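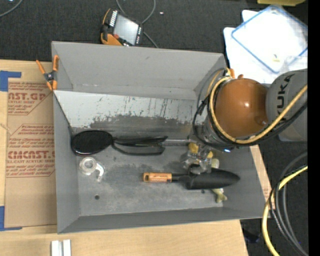 Lowri had given herself until noon to clear her aunt's shed, and at half past ten she was still on the first bin.

"Trowel," she said, and held it up for Emlyn to see. "Keep or sell?"

"Keep. That's the one she used for the leeks."

She put it back. The blade had been sharpened so many times that the edge felt thin under her thumb. Emlyn was writing everything down in a Gwilliam seed company notebook, in small square letters, with a price next to each item. The mower was 60. The bench was 2, because one leg was gone.

"What about this?" She had found a plastic ring with a hook on it.

"Shower curtain."

"In a shed?"

"She hung the onions from them." He didn't look up. "There's a whole rail of them in July."

Lowri noticed he had said it as if there would be another July. She didn't correct him. She turned over an old Storkanex catalog and found a column of sums on the back in her aunt's handwriting — string, slug bait, bus fare — and at the bottom, underlined, 600.

"Six hundred what?"

Emlyn took the catalog and read it through twice.

"Bulbs," he said. "She wanted to do the whole bank, down to the road. I told her it was too many."

"Did she order them?"

He folded the catalog and put it in his coat pocket. Then he went to the door and looked down at the bank for a while.

"Bring the trowel," he said.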